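Publikationen > Robotik > Lernen aus Demonstration > Volltext

3 Datenerhebung durch Teleoperation

3.1 Aufbau und Aufgabe

Aufgabe in allen Versuchen: blaue Teile aus Aufnahmen auf weißen Platten umsetzen, beidhändig. Kein Förderband, keine Vorrichtung zum Spannen, nur Tisch, Bogen, Teile. Als Plattform dient Tutine, ein Oberkörpersystem mit zwei Armen und mehrfingrigen Händen. Gesteuert wird aus der Ferne, der Bediener trägt Datenhandschuhe und sieht das Bild der Kopfkamera. Die Software zur Übertragung der Handhaltung (Plutness, Version 4) wurde unverändert aus der Vorarbeit übernommen. Skalierung der Armbewegung 1:1, bei den Fingern eine feste Zuordnung je Gelenk. Kraftrückmeldung gibt es nicht – der Bediener muss sich auf das Bild verlassen.

Gerade das macht die Aufgabe schwer. Die Stifte sind klein, beim Greifen verdecken die Finger oft das Teil. In Vorversuchen in Graritz wurde deshalb die Kopfneigung fest eingestellt und während einer Demonstration nicht mehr verändert. Nachteil: am hinteren Rand des Bogens ist die Tiefe schlecht zu schätzen. Wir haben das in Kauf genommen, eine bewegte Kamera hätte die Zuordnung zwischen Bild und Gelenkwinkeln zusätzlich verkompliziert.

3.2 Ablauf einer Demonstration

Start immer aus der Ruhehaltung, beide Hände über dem Tisch. Dann freie Reihenfolge. Wir geben bewusst keine Hand vor, der Bediener entscheidet selbst, welches Teil mit links und welches mit rechts gegriffen wird. Das erhöht die Streuung in den Daten, entspricht aber eher der späteren Nutzung. Abbruch bei herabgefallenem Teil oder nach Ablauf der Zeit. Abgebrochene Läufe werden gespeichert und gekennzeichnet, gehen aber nicht ins Training ein. Die Ausgangslage der Teile wechselt zwischen den Läufen, ebenso das Licht (Abb. 3).

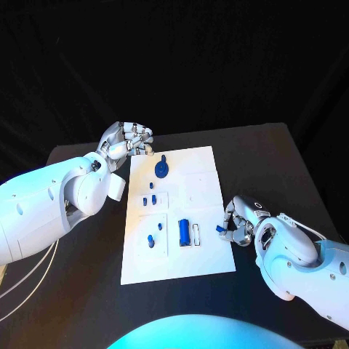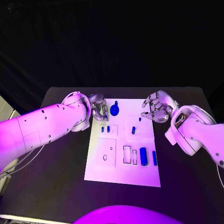 Abb. 3: Beide Arme über dem Bogen mit den blauen Teilen, Sicht vom Kopf des Roboters. Oben: rechte Hand hält einen Stift. Unten: violettes Licht.

3.3 Aufzeichnung und Aufbereitung

Insgesamt 714 Demonstrationen, davon 400 nach der Durchsicht für das Training verwendet. Aufgezeichnet wurden Kamerabild, Gelenkwinkel beider Arme und Hände sowie die Sollwerte aus der Fernsteuerung, alles mit 25 Hz. Die Kamera läuft schneller, die Bilder wurden nachträglich auf den gemeinsamen Takt reduziert. Zeitstempel kommen vom Steuerrechner. Ein Versatz zwischen Bild und Sollwert bleibt trotzdem, er wurde je Sitzung einmal bestimmt und herausgerechnet.

Aussortiert wurden neben den Abbrüchen vor allem Läufe mit langen Pausen. Wer zögert, erzeugt Stillstand in den Daten, und ein daraus gelerntes Modell bleibt an denselben Stellen hängen. Kurze Pausen vor dem Zugreifen blieben drin. Sie gehören offenbar zur Bewegung, jedenfalls wurden die Griffe in einem Test ohne diese Abschnitte unsauberer. Korrekturen, also nochmaliges Ansetzen nach einem Fehlgriff, haben wir ebenfalls behalten. Ohne sie fehlt dem Modell jede Vorlage für den Fall, das ein Stift schräg zwischen den Fingern sitzt.

Wechselnde Beleuchtung: Farbton und Helligkeit wurden zwischen den Sitzungen verstellt. Zusätzliche künstliche Farbveränderung im Training brachte danach nur noch wenig. Was dagegen deutlich half, war ein Bildausschnitt nur um den Bogen herum. Die Arme sind darin weiterhin zu sehen, der Hintergrund fällt größtenteils weg.

Offen ist der Einfluss der Bediener. Geübte Personen greifen flacher und setzen seltener neu an, Anfänger heben die Hand nach jedem Teil weit an. Beide Stile stehen derzeit ungewichtet nebeneinander im Datensatz. Eine Trennung nach Bedienern war geplant, wurde aber aus Zeitgründen verschoben – siehe dazu Abschnitt 5. Die Kennungen sind in den Metadaten enthalten, so dass sich die Auswertung nachholen lässt, ohne neue Demostrationen aufzunehmen.

Kategorie: Lernen aus Demonstration, Teleoperation, Mehrfingrige Hände

Verwandte Beiträge
Vorversuche in Graritz: Kopfkamera und Tiefenschätzung
Plutness: Übertragung der Handhaltung auf mehrfingrige Hände
Der Datensatz Srisuk – Aufbau und Metadaten
Handführung oder Fernsteuerung? Zwei Wege der Demonstration im Vergleich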